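Sorting and Setting Toy Food at the Play Table: A Small Study of Bowls and Trays

By Nadhirah Ngui
December

Introduction

For our course on play materials, my partner Endang Mangundap and I have studied how toy food is put away at a play table. We chose this subject after our first visit to the Dralen playroom, where we noticed that children like to take the toy food out, but the putting away is done mostly by adults and in a hurry. Our tutor asked us to choose one small part of the problem and not to redesign the whole room. We decided to look only at the containers.

The question of the report is simple: does the shape and the colour of a container help a person to decide where a piece of toy food belongs?

What we used

The playroom has a big mixed box of toy food, and from the box we borrowed what we needed. We took small pieces, because the small pieces are those that get lost. For the containers we compared two kinds, a round bowl and a flat tray with a low lip. Both are plain and without any picture or label. We had first planned to put labels with drawings on them, but Endang said correctly that then we would test the drawings and not the containers, so we left the labels for later.

The table is also important. At Dralen we had worked on a white table, and the pale containers were difficult to see on it. For the second part we changed to a dark one. I think this was our best decision in the project, although it was made only for the reason that the white table was needed for another group.

How we worked

We made 8 short rounds of putting away. In every round the person received a mixed group of toy food and was asked to put each piece where it seemed right. We did not give rules. After the round we asked why each piece went to its place and wrote down the answer in the person's own words. In total we collected 169 answers, which was more than we expected, and copying them into one table took us most of an afternoon.

We also changed the position of the bowl and the tray between the rounds. At the beginning we forgot this, and the first round had to be repeated. 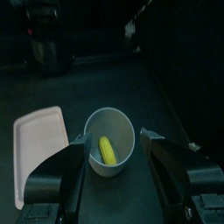 Figure 1. Toy corn cob in the round bowl, with the pink tray to the left.

The corn became the piece we talked about most. It is small, but the yellow is strong and against the light grey of the bowl it is found immediately. It is also long, and in a round bowl a long piece can lie against the wall at a slant. Some people accepted this and went on. Others took it out again and moved it to the tray, and they said that the tray is "more the right shape" for it. One person told us that corn is a thing you eat, therefore it must be in a bowl, and a tray is only for carrying.

What we found

The answers can be put in two large groups. In the first group people speak about the meaning of the container: a bowl is for eating, a tray is for serving or for keeping. In the second group they speak about the fit, for example that a piece rolls, or that it lies well. We had expected many answers about colour, but there were only 4 of them, and they were all about the pink tray.

The bowl was chosen more often when the person was in a hurry. We believe the high wall is the cause, as a piece dropped into the bowl stays there, but we did not measure this and it is only our opinion. The tray was preferred by the persons who liked to make rows.

Problems

Our pieces were not equal in size, and this makes the comparison weaker. We also had only 30 minutes for each visit, so some people gave very short answers near the end. The light in the second room was low. For adults this was no difficulty, but with children I would ask for a better lamp.

If we continue, we would like to try a tray with inner walls, like the one in the Oei sorting set that our tutor showed us, and to use pieces of one size only. Endang will also test the labels. I want to thank the Dralen playroom for lending the toy food, which has been counted and given back.

Related reports

Folding and Storing Dress-Up Clothes in a Small Room
Dedberg Shelf: Can a Child Reach the Top Row?
Wooden Blocks and Noise, a Visit to the Diserent Nursery
Picture Labels on Toy Boxes, First Results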